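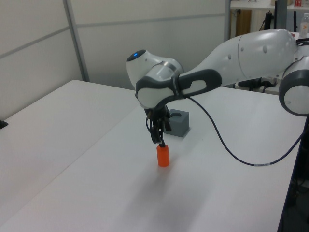
Ticket 1348 – Door code and booking calendar, Nelline Cottage

Okay, I'm back on this one, and I'm going to write down everything I tried so that Ilse doesn't have to ask me twice. The short version is that guests at Nelline get a door code in their welcome email, and for two bookings now the code has not opened the door. I set up a little color system in my notes to keep the bookings straight, and the ones with a bad code are orange, so if you open my sheet and see that color, you're looking at a problem stay. Everything else is plain.

What the guests see: the email arrives fine, with the right name and the right dates. They type the code, the keypad beeps, the light goes red. The spare key in the lockbox got both families in, thank goodness, but the second one had a sleeping toddler and a trunk full of groceries and I felt awful.

First thing I tried was new batteries in the lock. No change. Then I stood on the porch and typed my own owner code (works every time) and the cleaner's code (also works). So the keypad is okay, and I stopped blaming it.

Next I logged in to Proneo and looked at the October bookings next to the recent ones. The October codes all match what the lock has. The two bad ones don't match at all – the email has one number and the lock has another. Both of those guests had changed their dates after booking. I moved a test booking by one night and, yes, the lock got a new code and the welcome email still had the old one. Did it again with a longer stay and got the same thing. I was so pleased with myself that I made toast.

I wrote to Proneo support with all that and asked why a date change makes a new code in the first place. Meanwhile I turned off the automatic email for Nelline and I'm sending codes by hand. Karppinen (the upstairs unit, same lock, same account) is still on automatic, so please keep an eye on it if anyone shifts a stay there!

Update, 13 December 2024

Ilse Fuchs from Proneo wrote back. Pasting the useful part:

"The welcome email is built when the booking is first confirmed and stored until it goes out. When the dates change, the lock connection issues a fresh code but the stored email isn't rebuilt. Please open Messages, choose the welcome template, and switch on 'Rebuild before sending'. You will need to do this for each property."

I'd never seen that switch. It's under the second tab, below the check-out reminder, and it's off unless you turn it on. I turned it on for Nelline and for Karppinen, made a test booking for 12 nights, changed it to 13, and sent the welcome email to myself. The code in the email matched the lock, and the door opened on the first try. Did one more on Karppinen, same result.

Brorkine is on the old lock with the fixed code, so I left it alone.

Still to do: put the automatic email back on for Nelline, delete my test bookings so the cleaner doesn't turn up for them, and refund the second family the late check-in fee, which they got charged while they were standing outside. I've asked Ilse if the switch can be on by default for new properties and she's passing it along. Leaving this open until the next guest with changed dates gets in with the emailed code.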